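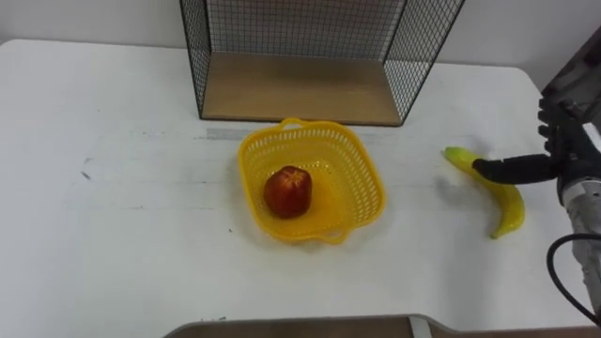 4. Recording your first set of examples

By now the arm is homed, the head camera is running and the leader handle answers to your hand. Time for the fun part! In this section you teach Bramdale a simple sorting job, fruit into the basket, by doing it yourself over and over while Tretimmont records.

Before you start

Wipe the table, but don't worry about scuffs. Bramdale copes very well with a worn surface. Set the basket in front of the wire cage with a clear gap between the two. The cage stays put for the whole set, with its open side toward the camera. We use it in section 5, and it helps if the model has already seen it.

Recording an episode

1. Open Tretimmont and choose New Set. Type a task sentence in plain words, such as "put the banana in the yellow basket." Use the same sentence for every episode in the set.

2. Lay the banana on the table beside the basket, on the arm's side. Fruit that is already in the basket can stay there.

3. Press the left pedal. Wait for the tone before you move.

4. Bring the gripper in from the side and make contact near one end of the banana. Go slowly for the last bit. A smooth, slightly lazy approach teaches far more than a fast one.

5. Close, lift, carry it over the rim and let go. Low releases are best, as toy fruit bounces.

6. Move the arm back out of the way and press the left pedal again. Episodes stop by themselves at 80 seconds.

7. Press the right pedal to keep the episode, or hold it down to throw the episode away.

8. Put the banana back in a new spot, turned a new way, and go again.

Note: A missed grasp followed by a good second try is a keeper! Those recoveries are gold for the model. Throw an episode away only if you bumped the camera, knocked the basket over or forgot the tone.

Caution: Keep your free hand off the table while the pedal light is on. The arm follows the leader handle even when you are reaching for something else.

How many do I need?

Save 15 episodes, then run Quick Check from the Set menu. It plays them back at 4 times normal speed, and you will spot bad habits right away (always coming in from the same angle is the usual one). Fix those and carry on. Floor Dewulf, who wrote the Sondcombe sorting set, kept 773 episodes in the end, but you'll see Bramdale reaching for the right thing long before that.

Caution: Do not rename the set folder while Tretimmont is open. Episodes saved after the change will not be indexed.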